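Workshop tips: software habits for a simulated kitchen arm

These are tips collected from the Pusitz workshop notes on getting an arm to do kitchen jobs in simulation. Most of them concern the planner and the control loop. A few are about keeping files in order. They assume you already have a simulator running and an arm model loaded.

Start with the units
Check every imported model for scale before you plan anything. Cabinet sets are often built in centimeters and arms in meters. If a drawer opens by itself at startup, look at scale first and joint limits second. Fletcher Grimshaw keeps a short script that loads each model alone, prints its bounding box and quits. It has saved him more time than any other script in the folder.

Simplify the collision shapes
Use plain boxes for counters, cabinets and walls. Keep the detailed mesh for rendering only. Handles need a little more care: a bar handle modeled as one box gives the gripper no gap to reach behind, so build it from a bar and two posts. Pans are the other exception. A pan wrapped in a single convex hull is solid all the way across, and anything you drop in will sit on top or shoot off sideways. Split the rim into 17 or more thin pieces and leave the floor of the pan as a flat disc.

Plan in two parts
Send the arm to a hover pose first, then plan a short straight move down to the object. One long plan from the rest pose to the grasp tends to clip the range hood or come in at a bad angle. Set the hover height per object and store it with the object's name. Do the same on the way out: straight up, then across.

A cooktop against a wall, with a pan at the back of it and cabinets overhead, is a good test case. The space is tight from above and behind, and the planner has to bring the elbow around without dragging it over the counter.

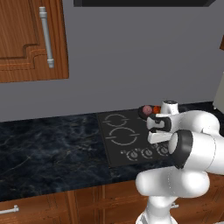
Why does the planner fail on a pose that the arm can clearly reach?
Usually the start state is already in collision. Print the list of contact pairs before planning. A padded collision margin of 2 cm is enough to put a gripper finger "inside" the counter when it is resting just above it. Cut the margin for the fingers and leave it alone for the other links.

Slow the last bit
Scale the speed down to 35 percent for the final approach. Contact solvers handle slow touches much better than fast ones, and small round objects are less likely to roll. If they still roll, raise the rolling friction a little before you touch grip force. Too much grip force squeezes a round object right out of the fingers.

Separate seeing from moving
When a run fails, swap the detector's output for the true object poses from the simulator and run it again. If it now works, the fault is in perception. If it fails the same way, leave the camera code alone. Yesenia Hinojosa suggests making this a command-line switch so you don't have to edit anything to use it.

Two objects sitting close together will often come back from the detector as one. Color helps if they differ, but don't count on it under changed lighting. Add a size check and reject any box wider than the gripper can open.

Randomize late
Get the task working with everything fixed. Then vary object positions, then lighting, then textures, one at a time. At Etcombe they turned on all three together in September and had to back out the whole lot to find that a dark counter texture was confusing the depth filter.

Fix your seeds
Write the random seed into the log with the date and the software version. For any change to the planner, run the same 40 seeds before and after and compare failures by seed number. An average can stay level while a different set of runs breaks.

Name things for the next person
"cabinet_upper_left" is better than "cab_03_final". Knobs should be numbered left to right as seen from the front of the stove, and the numbering written down in the scene file. Trudy Ruddock's rule is that a name should still make sense when it turns up in an error message.

Log joint positions at the control rate and images at a much lower one. Delete the images from runs that passed.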